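Cups and cans, the Clusavholm kitchen corner
Gallery page, put together by Mariann Halász

Quick one. Promised pictures of the drinks corner back in November and then did nothing with them, so they go up now with my notes in between, because people keep emailing me about the cups. Where from, how much, are they dishwasher safe, can the kids' group have some. Answers below. More text than pictures this time, sorry if you came to scroll.

For anyone new: Clusavholm is the upstairs study rooms, the ones over the Nicholas building. Small kitchen corner, white wall, white table, sink, one cupboard that closes and one that needs a knee. People bring lunch. People leave cups. Hence the whole business.

The cups

Old situation first. Cupboard full of glass and china from everywhere. Mugs from conferences, a set of thin wine glasses someone brought for a party and never took home, jam jars. I emptied it one Tuesday and wrote it all down, 124 pieces, and a good few of those chipped at the rim. Kept 33. The rest went to the swap shelf in Trirnitz, apart from the chipped ones, which went in the bin wrapped in newspaper.

Kept the heavy mugs for tea. For water and juice and soda we went plastic. I know, I know. But the floor is tile and I was tired of sweeping.

Wanted plain tumblers that taper, wide at the top, narrow at the bottom. No handle. No pattern, no writing, no cartoon bear. Rolled rim, which is nicer on the lip than a cut edge and you get a better grip when your hands are wet. Ordered from Vernitley, 80 cents each, and they came in muted colors only, take it or leave it. Turned out to be the best thing about them. Bright ones would look like a birthday party every day of the week.

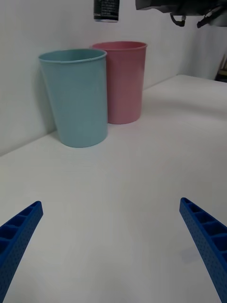
Blue-teal in front, dusty rose behind. On the white table, over by the wall.

Color names are mine. The order sheet had "mist" and "clay" and I couldn't tell you which was meant to be which. Everybody says the blue one and the pink one and that works fine.

Like the matte finish a lot. The shiny ones we tried first (two samples, gave them to my sister) showed every fingerprint and went cloudy by the second week. I'd still wash the matte ones soon after use, especially after tomato juice. Pink hides it better then blue does.

Dishwasher: top rack. Bottom rack is too close to the heat on our machine and I am not testing it again. Short program, 40 minutes, plenty for cups that only had water in them. Open the door after and tip the water out of whatever has water sitting in it.

Stacking. They do nest, being tapered, but don't push them down hard or you'll be standing there twisting. Stack dry. If two get stuck, cold water in the inside one, warm water round the outside one, wait a bit, pull straight. Works on mixing bowls too by the way.

Who gets which color: no system. Somebody suggested blue for upstairs and pink for the workshop downstairs and I said please no. A person wants a drink, a person takes a cup. If you need to know which is yours put a bit of masking tape on it and take the tape off after. TAKE THE TAPE OFF AFTER. The glue goes gray and I'm the one scrubbing it with cooking oil. (Oil on a paper towel, leave it, wipe, then dish soap. Don't use the green scourer, it ruins the surface.)

Kids' group question, yes, have some. Leave a note on the cupboard door so I know how many to reorder.

The cans

Moving on. Soda. We used to buy big bottles for meetings and half of every bottle went flat. Poured so much brown sugar water down that sink. The short little cans are a much better size for us, one person, one can, done. Or one can split between two cups if you only want a mouthful with your sandwich.

Zero sugar mostly, by request. Lime one is the favorite and goes first. The plain one sits there until it's the only thing left. I don't drink either but I do the buying so I hear about it.

Labels are in Korean apart from the big words, so if you are checking ingredients, get your phone out and translate, the print is tiny. Caffeine is in there (카페인, that's the word to look for) and citric acid (구연산). A few people have asked about the caffeine for the evening sessions. Check the label on whatever you've actualy picked up, don't go by me.

Barcode side is where I write the initials, on the white bit. Marker doesn't show on the black. If you put yours in the fridge do the same or accept that it will be drunk by someone else, with my sympathy.

Opened cans. Drink it or pour it. An open can in the fridge door tastes of fridge by the afternoon, and it gets knocked over when someone goes for the milk. Tab bent up means open, give it a look before you lay it down on its side to make room. Yes this happened. Whole shelf. Sticky for days.

Small black can next, the lime one. Tab up, so already opened. From where it's turned you only get the tail end of the big name, PSI, with ZERO SUGAR next to it.
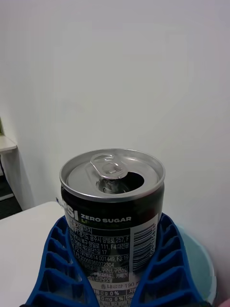

Rinsing and recycling

Empties: quick rinse, shake, into the blue crate under the sink. Don't crush. I know it saves room. The return machine at Trirnitz reads the side and spits crushed ones back out, then I'm stood there with a bag of them and a queue behind me. Leave the tab on, it doesn't need to come off.

The bag goes when the crate is full. If you happen to be driving that way please just take it, you don't need to ask. Money goes in the tin, the tin buys coffee filters. That's the entire budget.

Plastic cups that crack: out. Don't keep them for pens. We have enough pens cups. Run a finger round the rim when you dry them, you'll feel a split before you see it. So far I'm happy with how they hold up, and they've been on that tile floor plenty.

The table

Since I'm at it. White table, shows everything, which I've come round to. On the old dark one you put your sleeve down in jam and found out at home. On white you see the ring from a cup straight away and wipe it. Damp cloth, drop of dish soap, dry it after or you get streaks when the light comes in low.

Tea is the exception. Tea rings left overnight need baking soda paste — small spoon of soda, few drops of water, rub gently, wipe twice. Don't go at it with bleach, I don't want bleach near the cups.

Cups live at the wall end. Cans get poured at the front end where there is elbow room. Not a rule, just how it has settled, and it means nobody is reaching across someone's laptop. Laptops shouldn't be on the drinks table anyway but there we are.

Bits people asked

Can I buy the cups from you? No, order your own from Vernitley, same price for anyone. Postage is the annoying part so go in with a neighbor.

Do they take hot drinks? Use a mug. The tumblers get uncomfortable to hold, and there are mugs.

Is there a lid? No lid. A saucer on top keeps the fruit flies out in summer.

Do they smell? Mine did for a day out of the packet. Washed them twice, left them rim up by the open window, fine by the next morning.

Other colors? There was a gray and a sort of mustard. Didn't like the mustard.

Still to do: a hook for the dish towel, a new label on the crate, and shelf liner for the knee cupboard. If anyone has a leftover roll of liner please leave it by the sink with my name on. More pictures when the shelf is in.

Mariann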